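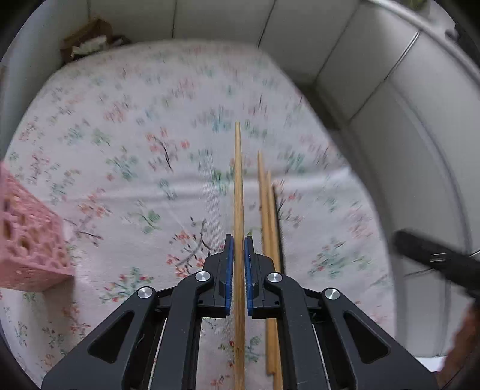 Page last changed: December, 9:30 a.m.

Brisville teams agree on one rulebook for hand-held gripper recordings

People who teach robots by hand now have a shared set of house rules in Brisville, and it's a really good read (yes, a rulebook!). The Vullumcombe guide, put together over the fall by the Wuyts workshop and the training group at Triven, sets out how to record everyday jobs with a hand-held gripper so that the recordings are useful to anyone who picks them up later.

It runs to 13 pages, with wide margins and very few words you'd need to look up. Ebere Igwe, who edited it, wanted something a new operator could get through over coffee and then keep open on the bench.

"We all had our own habits, and most of them were fine," Igwe said. "The trouble started when we tried to put our recordings together. One team's finished task was another team's halfway point."

The biggest change is how a recording begins and ends. Operators now start with the fingers open and clear of the object, and they finish only after the object has been let go and the hand has moved away. Pauses are allowed. Going back to trim out a fumble is not, and a fumbled try gets its own label and stays in the set. Igwe is especially proud of that one – the old habit was to delete the mess, and the mess is where a lot of the learning is.

Thin objects get a whole section, which will please anyone who has ever tried to pick up a chopstick with two flat fingers. The guide asks for both pads to press on opposite sides of the stick, and for the tip to stay in view of the camera while the stick is being moved. If there are other sticks lying close by, the operator should leave them where they are until their turn comes. Straightening up the set between tries counts as a new layout and has to be logged that way.

There's also a welcome bit about surfaces. Earlier drafts called for a plain gray mat under every job. That's gone! Printed cloth, wood, tile and bare metal are all allowed, as long as the surface is named in the log and doesn't slide around under the objects. Patterned fabric is encouraged, in fact, because homes are full of it.

Safety takes up less space but comes first in the running order. Check the pivot screws before each session, keep loose sleeves away from the linkage, and take a break after 30 minutes of steady recording. Operators who feel any strain in the wrist are told to stop right then, with no need to finish the batch. Nothing with a sharp blade may be used by someone working alone.

To test the draft, the two teams went back through 1,832 older recordings and marked each one against the new rules. The work took longer than planned and led to nine changes in the wording, most of them in the part about labels. "Dropped" and "put down" are now two separate entries, which had been the cause of some long lunchtime debates.

Privacy rules are short and firm. Faces, mail and screens are to be kept out of view, and anyone sharing the room has to say yes before recording starts.

The guide is free to copy and change. Wuyts will keep the master version and take comments through the winter, and Triven is working on a one-page checklist to hang by the door. A section on soft and floppy things – socks, dish towels, bread dough – is next on Igwe's list.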